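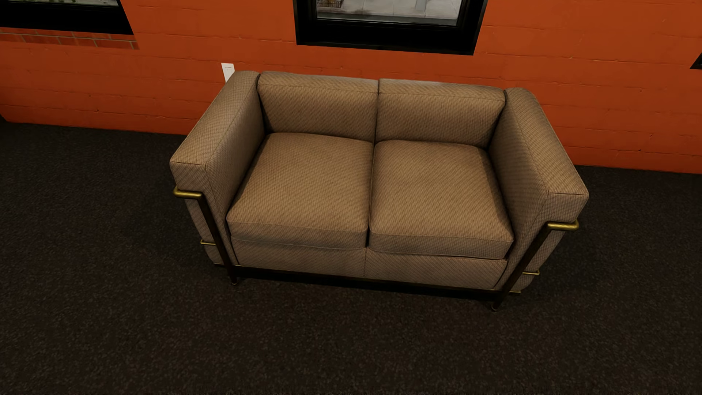

Page last changed: 5th October

Wurkow Court Residents' Association
Minutes of the ordinary meeting

1. Minutes of the previous meeting
Agreed as a true record, with one correction. Under item 6, "return valve" should read "isolating valve". The error did not affect the decision.

2. Rainwater tank
The survey of the underground tank has been received from Clovitz. Capacity is confirmed as 4000 litres. The inlet filter is sound. The overflow pipe has settled at the joint nearest the bin store and now falls the wrong way over part of its length, which explains the standing water reported in January. Clovitz offers two repairs: relaying the pipe on a new bed, or lining it in place. Lining is cheaper but leaves the fall as it is.
Agreed: to relay. The garden tap will be off while the work is done – a notice will go up in both stairwells beforehand.

3. Stairwell lighting
The timers on the lower landings switch off before a person on foot can reach the next switch. The electrician can lengthen the delay without new parts. The upper landings are on a separate circuit and are not affected.
Agreed: to set all lower timers to the longer delay and leave the upper ones alone.

4. Common room
The cleaning contract is due for renewal. Kılıçarslan has quoted on the same terms as before, with carpet cleaning priced separately at £200 a visit. It was noted that the present contract does not cover upholstery. 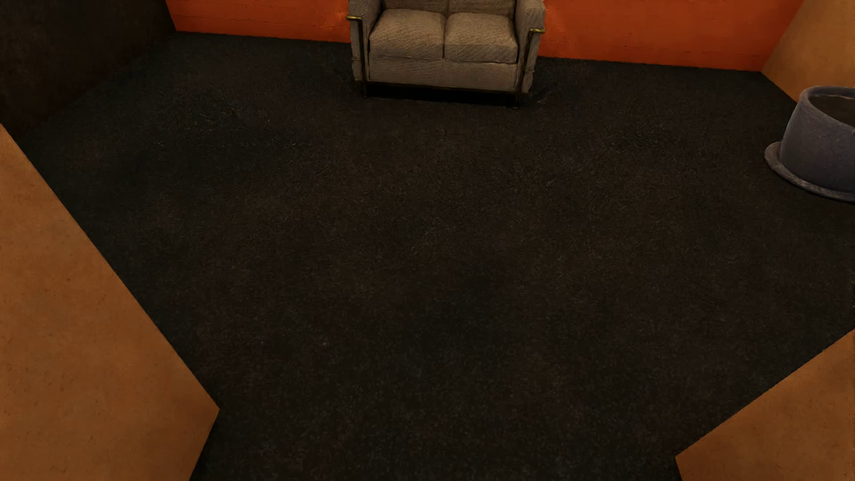 Two-seat sofa against the orange wall (item 4)

Agreed: to renew, and to ask for an upholstery price in writing. The booking sheet stays by the door. Bookings made by telephone will no longer be accepted, as two were lost during the summer.

5. Heating
The annual service found the pressure vessel close to the end of its life. Fomberg recommends changing it before the heating season, together with the safety valve. The quotation is £2142, including draining and refilling. The reserve will cover this.

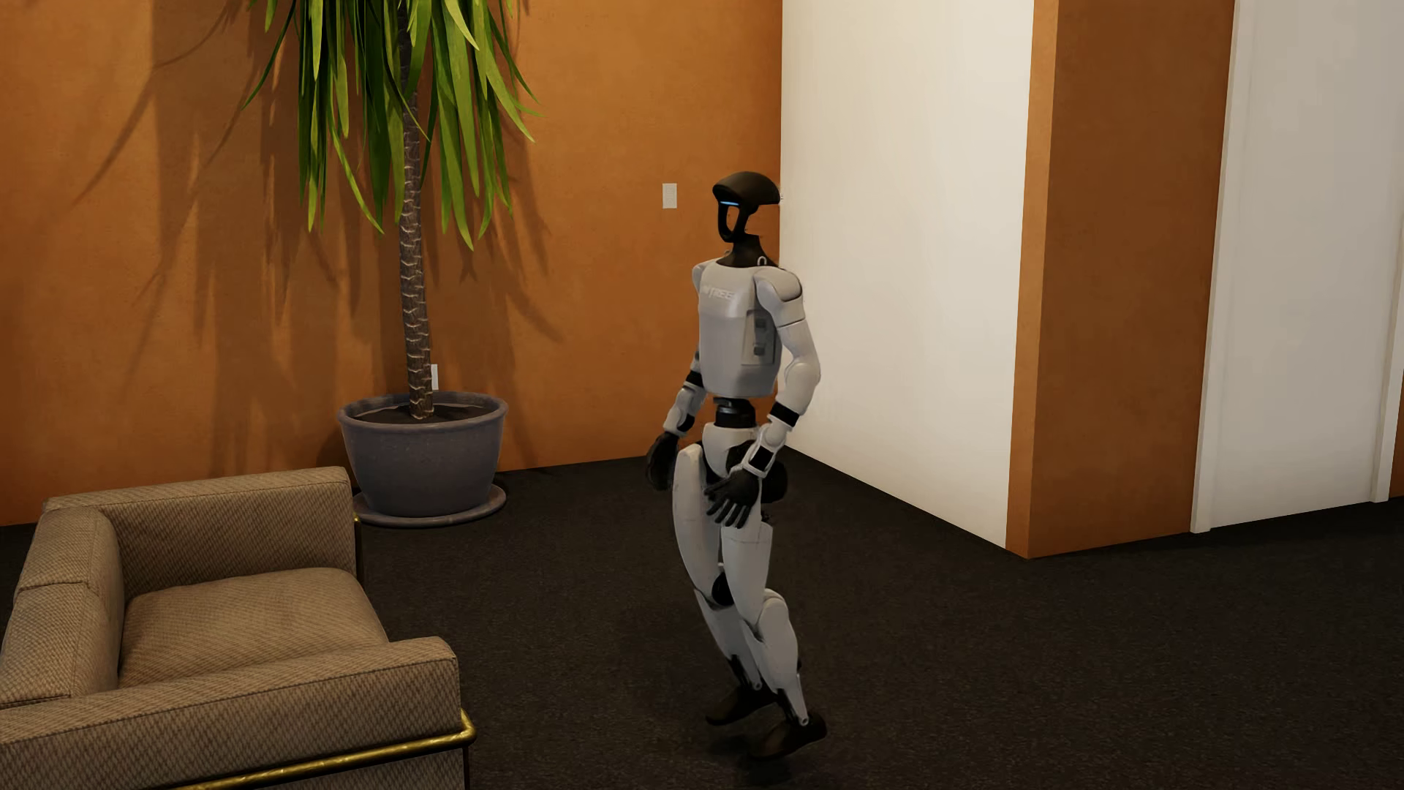
One member asked whether the vessel could be left until spring, given that pressure had held all last winter, and whether a second quotation had been sought. None had. The member asked for this to be recorded.

After discussion the quotation was accepted, subject to Fomberg confirming that the price includes inhibitor for the whole system. If it does not, the matter comes back to the next meeting. The heating will be off for one working day.
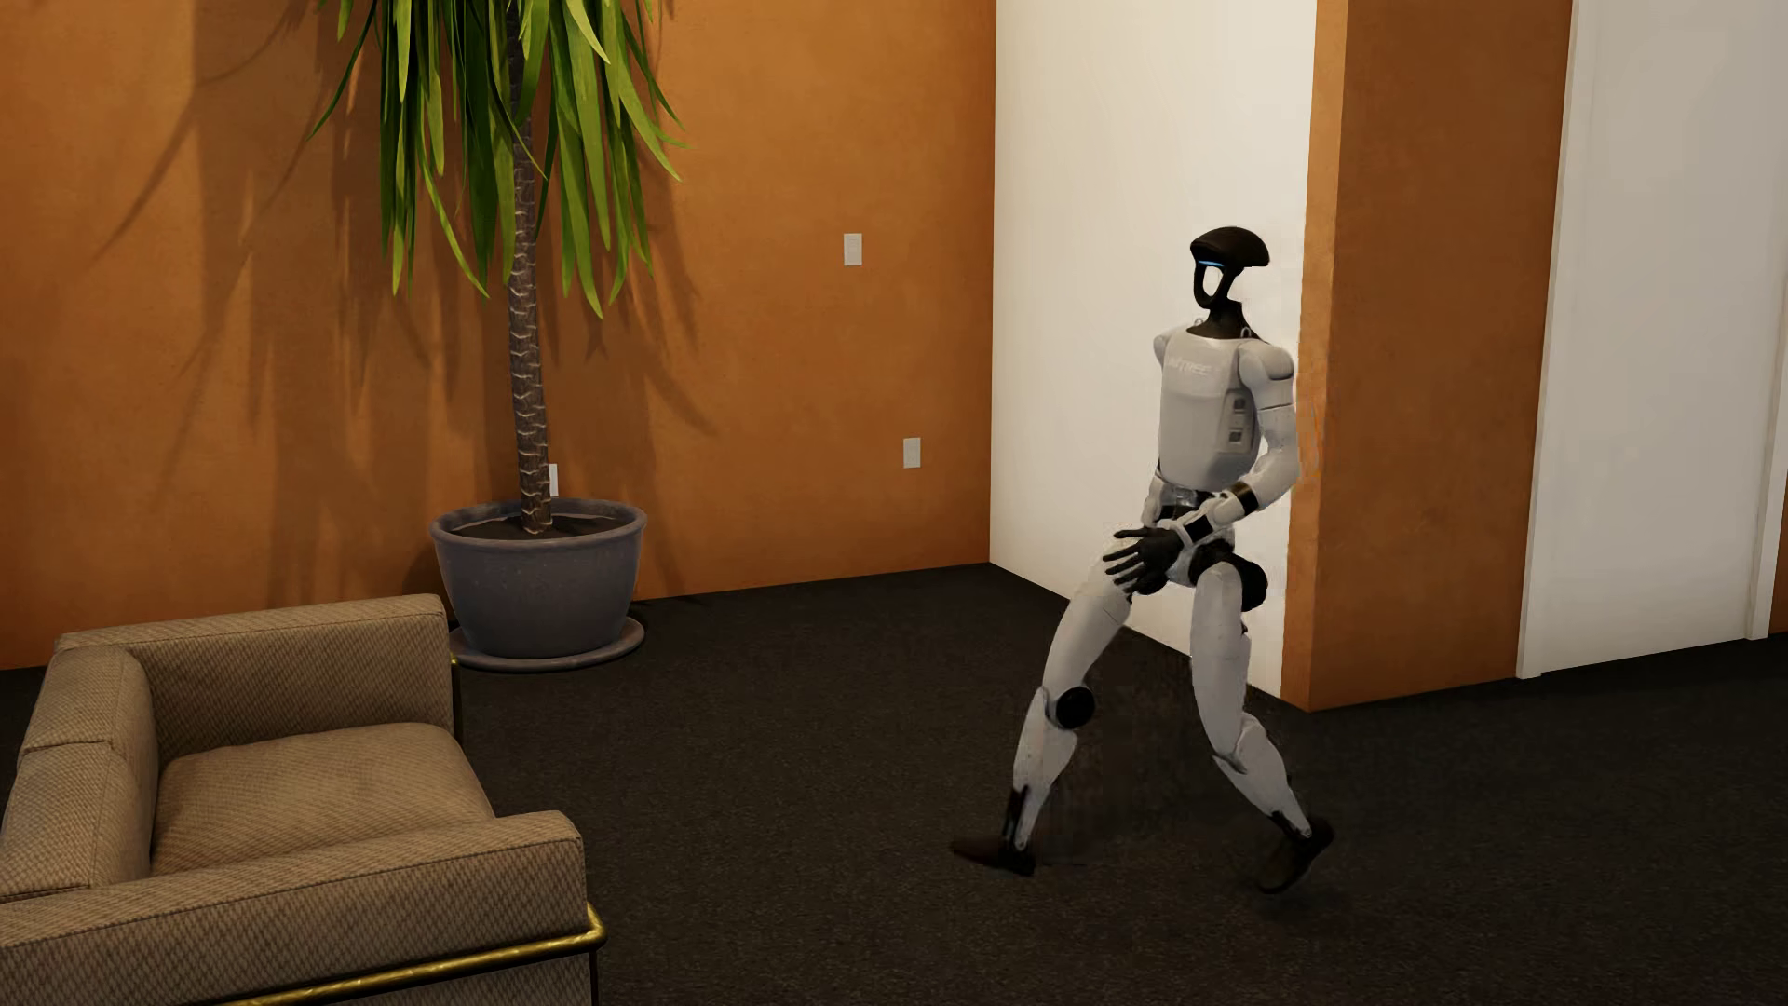

Flats on the top floor should expect air in the radiators after the refill and may need to bleed them more than once. Keys can be borrowed from the office. Any radiator still cold after bleeding should be reported with the flat number and the room.

6. Cycle store
There are 18 stands, all allocated. Tags will be renewed and untagged cycles moved to the rear rail. Disposal was not discussed.

7. Any other business
The side gate is sticking again. The hinge is to be adjusted – not planed, as was done last time.

Next meeting: date to be posted on the noticeboard.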